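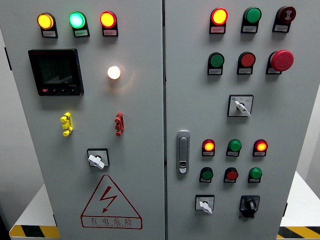
Still seeing it after the update, I'm afraid. The daily total for the Dadine site shot up again overnight, then dropped back on the next reading. The monthly bill split is now wrong for every tenant on that feed, and I have had to put the figures in by hand. Can someone look at the raw readings before we send anything out?

Home | Tickets | Known faults | Downloads | Log in

Ticket 921: Energy totals jump up and fall back on one feed
Product: Plotmont meter logger
Status: Closed, fixed by settings change
Opened: December 13, 2018

Reported fault

The running energy total for the main incoming feed at Dadine shows single readings far above the ones on either side. The next reading is normal. Volts, amps and power factor on the same meter are steady through each jump. The other meters on the site are not affected. The customer had already swapped the serial cable and moved to the current logger version, with no change.

First checks

Polling rate, parity and stop bits match on the logger and the meter. No duplicate address on the line. End resistor fitted at the far end only, as it should be. The error counter on the Shiferaw gateway was clear and had not been reset. A noisy line would show up as failed checksums, and the log has none. Bad wiring ruled out at this stage.

Export of the stored readings requested from the customer. 2,555 rows were flagged as out of range by the import check. The true number of bad readings is much lower, as the check goes on flagging rows after a jump until the average settles. Anyone using that count as a guide to line quality should not.

Findings

Each jump is the same size. It equals one step of the upper half of the energy total. The meter holds the total as a pair of registers, upper half first, and the two have to be read in the same request. If they are read separately, the lower half can roll over between the first read and the second, and the two halves then belong to different moments.

The logger at Dadine was set up with a maximum block size of 9 registers. The default is larger. With that setting the register list is cut into blocks, and one cut falls between the upper and lower halves of the total. The two requests go out one after the other with a short gap. The gateway sends the later block first when its queue is full, so the upper half is sometimes newer than the lower half. The result reads high by one full step.

The other meters use a shorter list, so the cut does not land on a pair. 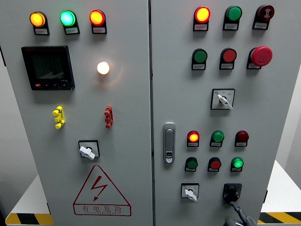 Elsie Prendergast

Reproduced on the bench with a spare meter of the same type and the customer's own settings file. The small block size was carried over from an older Jolosen gateway which rejected long requests. The Shiferaw unit has no such limit. Nobody had reason to revisit it when the gateway was changed.

Steps taken:

1. Stopped the logger service and saved a copy of the settings file.
2. Removed the block size line, so that the default applies.
3. Turned on "keep pairs together" for the energy total. It is off in files made by older versions and the update does not change it.
4. Restarted the service and checked in the trace that both halves come back in one reply.
5. Left it running through 6 rollovers of the lower half. No jumps.

The same change was made at Dadine by remote session. The customer reports no further jumps on the feed.

Stored data

The logger does not correct old rows. Use the repair tool with the "single step" option on the affected feed only, then rebuild the daily and monthly totals in that order. Rebuilding the monthly totals first leaves the old daily values in place and the bill split will still be wrong. Hand-entered figures are marked as locked and must be unlocked before the rebuild or they will be skipped without a warning.

Open points

The import check should stop flagging rows once the reading has returned to normal. Raised separately with development. The settings page should also warn when a cut falls inside a pair. No date for either.

4 comments | 2 shares

Related tickets
Power factor shown with wrong sign on export
Gateway drops first request after restart
Repair tool skips locked rows
Clock on logger one hour out after update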